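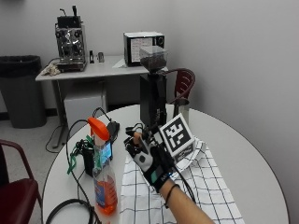

Beans in the hopper, ready to grind.

Cold brew at home, one big jar at a time

I came to cold brew through a stall at Irkwood market, where they sold it in tiny bottles and I bought far too many of them. Making your own is so easy! You need coffee, water, a jar and a bit of patience, and the result keeps happily in the fridge while the weather is still warm (I carry on well into September).

What you need

250 g whole beans, so a 500 g bag does 2 batches
2000 ml cold tap water, filtered if yours is hard
A large lidded jar. Mine is a Kombo and holds 2370 ml, which leaves just enough room for the grounds
A fine sieve and a clean cotton cloth or paper filter
Bottles with tight lids

Choosing the beans

Go for something medium or dark to start with. I love the Budance house roast for this, all chocolate and toasted nuts, but lighter beans can be gorgeous too if you like a fruity drink. Older beans that taste a bit flat hot often do surprisingly well cold. 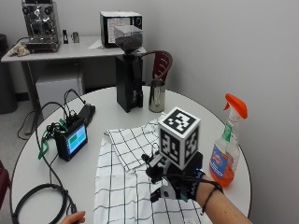

Step 1: Grind coarse

You want bits the size of coarse sea salt. Too fine and the brew turns muddy and takes an age to strain. If you are not sure, grind a spoonful, rub it between your fingers and go a notch coarser.

Step 2: Mix and leave

Tip the grounds into the jar, pour over half the water and stir until there are no dry patches. Add the rest, put the lid on and leave it in the fridge overnight. I start mine at 8 pm and strain it at noon the next day.

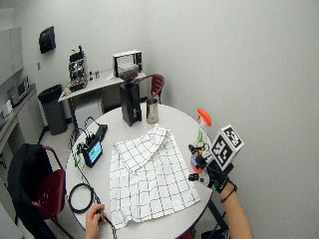
Straining is the messy part, so take it slowly. Pour through the sieve first to catch the big stuff, then again through the damp cotton cloth, and let it drip without squeezing (squeezing pushes the silt through and you will taste it). I spread a checked tea towel over the table before I begin, and a little steel pitcher like the one next to the grinder is lovely for pouring into narrow bottles.

Step 4: Serve

What you have is a concentrate, so try equal parts coffee and cold water over ice and adjust from there. Oat milk is wonderful in it. So is tonic, with a strip of orange peel! Keep the bottles in the fridge and drink them within a week.

The spent grounds go on my compost heap.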